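**Re: Is the Plasdale flea market still worth the drive?**

**langat_lurker**
Thinking of going in October. The flyer says 100 sellers. Has anyone been lately?

**rustbucket5**
I'd halve that number. Last time I walked the whole thing in 14 minutes, and most of it was phone cases. Parking was $5.

**Skodcombe_Sue**
Disagree. The back row still has house clearance stuff if you get there by seven. I came home with two good lamps.

**rustbucket5**
"Good" according to who? The guy selling them? Every lamp there is "from an estate."

**Skodcombe_Sue**
According to me. I rewired them myself.

**mothballs2529**
I'm with rustbucket on the labels. A seller swore to me that a figurine was prewar and from Cloltevport. No mark, no paperwork, and the price dropped by half when I put it down. I don't buy the story on anything that stands on a pedestal anymore.

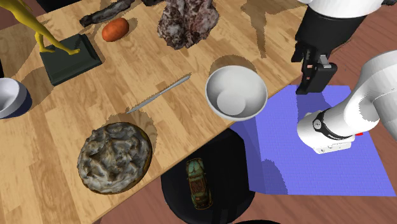
Same goes for "signed" prints. Ask where the signature is and watch them change the subject.

**langat_lurker**
So is that a no?

**Skodcombe_Sue**
Go early and ignore the flyer.

**rustbucket5**
Or stay in bed. Cloltevport has a better one and the parking is free.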